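Elin Morris is eating a bagel over her keyboard when I get on the call, and she doesn't stop just because I'm there. I like her right away. She runs planning at Skiltgate, a small agency that does marketing for companies most of us will never buy anything from (valves, warehouse racking, payroll software), and she has spent the spring telling anyone who'll listen that the trade email newsletter is in better shape than people think.

"Everybody wanted video," she says. "Our clients wanted video, we wanted video, my mom wanted to know why I wasn't making video. And then we looked at where the sales calls were coming from, and it was this plain little email that went out to 920 people."

The client was Erkow, which sells bearings to factories. The list had been sitting there for years, mostly plant managers and buyers. In February Skiltgate stopped sending product news to it and started sending one question a month, answered by somebody in Erkow's own workshop. No banner, no big button!

I asked her how that went over with the client.

"Oh, terribly," she says, laughing. "Wim hated it."

Wim Koster is Erkow's sales director, and when I called him later he was perfectly happy to own up to it. "I said, where is the logo? I pay you people and I don't get a logo?" He came around after the second issue, when 39 readers wrote back. Before that, he told me, he couldn't remember getting a reply that wasn't an out-of-office.
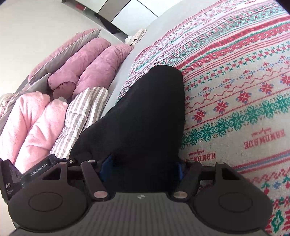
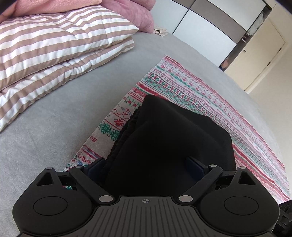
Black fabric on a patterned cloth, in both pictures.

What I really wanted to know was whether it works for anyone else, so I pushed Elin on it a bit. She has tried the same thing with Assefa, a freight broker, and there the first 4 issues went nowhere. The questions were too polite, she thinks. Somebody in legal kept sanding them down. "We ended up with 'What should I consider when choosing a carrier?' and I mean, who has ever asked that out loud?"

The fifth one was about who pays when a truck sits at the dock all afternoon, and the inbox filled up.

She's careful about money when I bring it up. She won't give me the budget, only that it's less than Erkow used to spend on its trade show booth, carpet included. Writing an issue takes her team almost 5 days, and most of that is getting the workshop people to talk and then leaving their sentences alone. I can sympathize with that one.

Next up is Endier, which makes lab freezers, and Elin is already arguing with them over the subject line. They'd like the company name in it. She'd like it to say "Why is my freezer beeping?"

"I'll probably lose," she says, and goes back to the bagel.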